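I first met Nuwan Khondokar over a box of buttons. I was hunting for a match for my winter coat, he was selling jars of them for charity, and half an hour later I knew his whole life story. So when I decided to write something about people who keep their clothes going for years, I knew exactly who to call!

Nuwan runs Zupan, a little mending shop in Tillholm, and he opens at 5 in the morning so the bakery crowd can drop things off on the way home from their shift. He made me tea and then pretty much ignored the chair I'd set out for him.

"People bring me shirts, mostly," he said. "Plaid shirts, work shirts, the one they wore on some trip. They could buy another one. They don't want another one."

I asked what wears out first. Collars, he told me, then cuffs, then the elbow if you lean on your desk (guilty). He'll turn a collar so the clean side shows, a trick he picked up from his aunt in Skadus, who did it for the whole street. 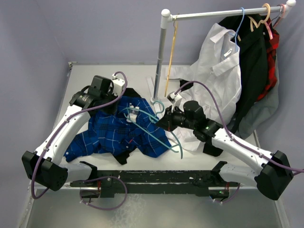
Keeping count

Nuwan writes every repair in a green ledger. Last year he got to 908, and 291 of those were zippers, which he hates. "A zipper is somebody else's mistake," he said, and then he talked about zippers for a very long time.

I wanted to know if he ever turns a job down. He does, when the cloth is too thin to hold a stitch – he'll show you by holding it up to the window. Some customers cry a little. One asked him to make the good parts into a pillow, so now he does pillows too. 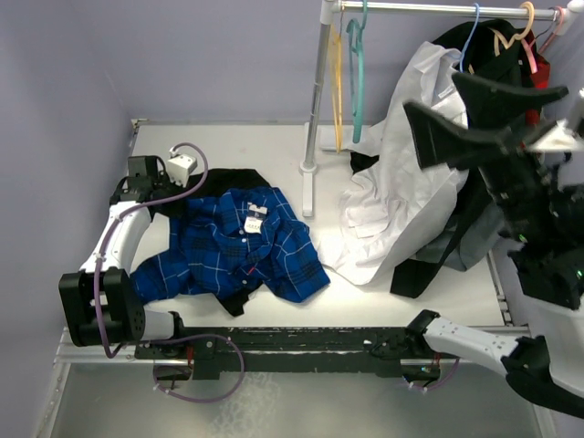
He charges less than I'd guessed, and he knows it. His sister keeps telling him to raise his prices, and he keeps buying more thread instead. There were 500 spools on the last order, from a supplier in Jarum he's been using since he started.

"I should learn to say no to thread," he told me, and went off to find me a brown button for my coat.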